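Bumgate Table Project, final report
February 2019

So my project was about clearing up after a crayfish dinner, which sounds silly until you've had to do one! I wanted to find a table setup that keeps the mess in one place and makes the cleanup short. I ended up with an oak-colored table, a big dark gray mat, one deep white bowl and a paper bag with a plastic liner (I tried 7 layouts before I settled on that one).

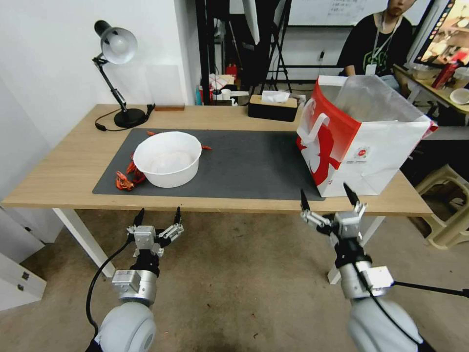 Why use a mat and not just newspaper? Newspaper soaks through and tears when you drag shells across it, and a mat can be wiped down and used again the same night.

The bowl was the part I changed my mind about most. My first one was way too shallow and claws kept sliding over the rim, so I went deeper and that helped a lot. I spent roughly 200 minutes on cleanup trials in all, mostly wiping. I also like having tissues at the back of the table, within reach of both sides – sticky fingers are no joke. In April I want to try it again with a smaller mat and a second bowl.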